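About Floltby

Floltby is a small test laboratory in Ustmont. We measure whether robots can do ordinary chores: opening an oven, clearing a table, packing a crate, emptying a tote on a shop floor. We do not build robots and we do not sell them. Manufacturers, landlords and insurers pay us to run their machines, or the software that drives them, against a fixed list of jobs, and we report the results in full.

The laboratory was founded by Bienvenido Belmonte, who had spent his earlier career testing white goods and wanted the same sort of test sheet for a robot arm. He still signs every report.

What we test

The current list has nine chores. Five are household jobs and four come from packing and light assembly. Each is written as a starting condition, an end condition and a time limit. If the end condition is not met within the limit, the attempt counts as a failure, however close it came.

Every chore is run in simulation before it is run on our benches. A standard submission gets 1,000 simulated attempts per chore and 200 physical ones. Object positions, lighting and surface texture change between attempts, and the settings are stored so that any attempt can be repeated.

The oven door is the chore we are asked about most. A hinged door has to be gripped at the bar and moved along an arc, and a small error in the path puts load on the hinge or pulls the fingers off. Groceries are left on the table because kitchens have groceries in them.
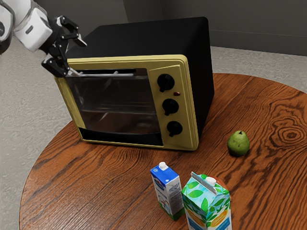 Simulated oven chore, arm at the door

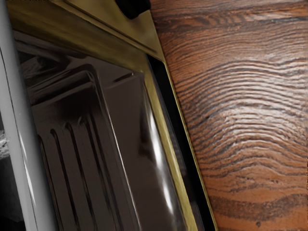
Can machines do the chores yet?

Some of them, under some conditions. Picking rigid items from a tote is close to routine. Doors and drawers are manageable when the handle is a plain bar and there is room to approach it. Soft packaging, cloth and anything with liquid in it remain poor. Results in simulation are nearly always better than results on the bench, and we print both figures side by side.

We do not publish a single overall score. A machine that does well at packing may be of no use in a kitchen, and an average hides this.

The Pinheiro archive

All results go into a common archive, named Pinheiro after the street where we had our first workshop. It held 2,981 test records at the end of June. Clients may keep a report private for one year, after which the record is opened. Failed attempts are kept on the same terms as successful ones.

Premises

The simulation team and the household benches are in Ustmont. Shop-floor work is done at our second site in Ullisholm, where the ceiling is high enough for a full racking bay. Visits to either site are by appointment – please tell us which chore you want to see, as the benches are reset between clients.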